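Part-time parish magazine editor wanted, Ustel and district

The Ustel Messenger has come out every month, August excepted, for longer than most of its readers care to admit. Our present editor is retiring to a house with poor phone signal, which we are told is a coincidence. We need a replacement.

You will put together 2 pages of village news, a letters section and whatever space remains after the bus timetable. The print run is 795 copies, delivered by hand to every door in Ustel and most of the ones in Boateng Lane. You should be able to spell, cut a 1,105-word report on a flower show down to something a person might read, and stay polite on the telephone while its author objects. 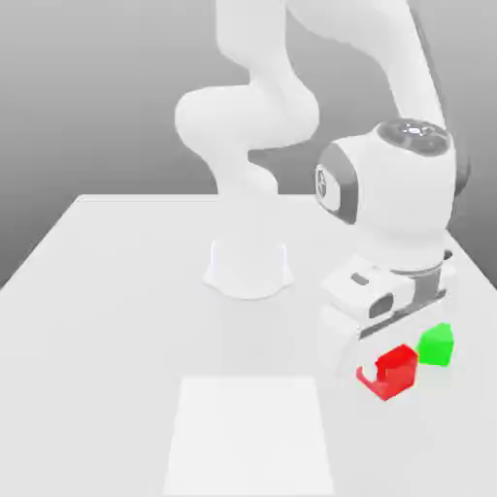 The work comes to one long week a month, with a fair bit of waiting for other people's copy in between. Pay is £79 an issue, plus stamps. It hasn't gone up for a while, but neither has the cover price, and we get fewer letters that way.

Experience of newspapers is welcome. Experience of village halls is more use. You don't need to live in Ustel, though you will be expected to have a view on the car park.

To apply, send a page about yourself and a short piece on any local matter except dogs (we have plenty) to The Ustel Messenger, Urkus House, Ustel. Applications close on 18/03/2019. Late ones will be read with interest and then put with the letters about dogs.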